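Home | News | What's On | Letters | Contact

Fornville library stays open late from March

Good news for those of us who never get off work before 5! I stopped by the Fornville library last night and the new hours are taped to the front door: starting in March, the place stays open until 9 in the evening, two nights a week. I've been grumbling about this for years (my poor family), so I did a little dance in the parking lot.

The Flakilholm branch gets one late night too, and the bus from Erkovar will run an extra trip home afterward. Cards are still free, and kids can now borrow 18 books at a time, up from 11. Mine already have a list going.

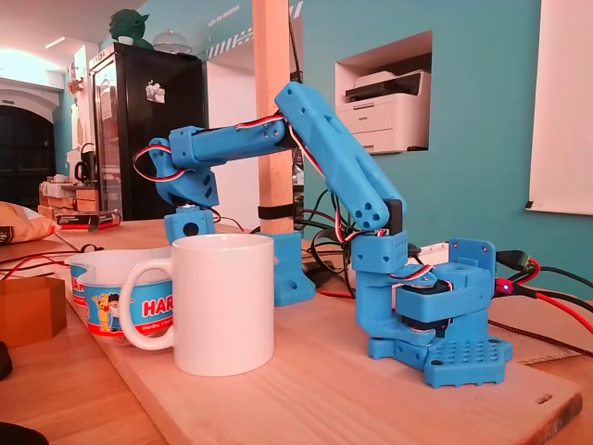
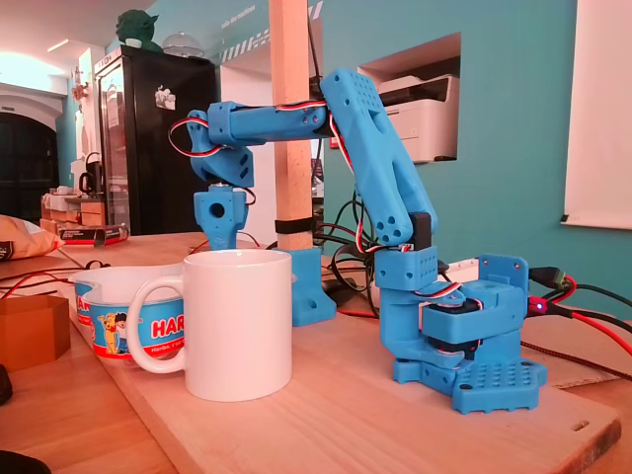 A reader in Flakilholm wrote in to say that one late night is better than none, but that the branch needs Saturday mornings back even more, and that the last bus had better wait until the doors are locked.

Contact the news desk | © Fornville News | Back to top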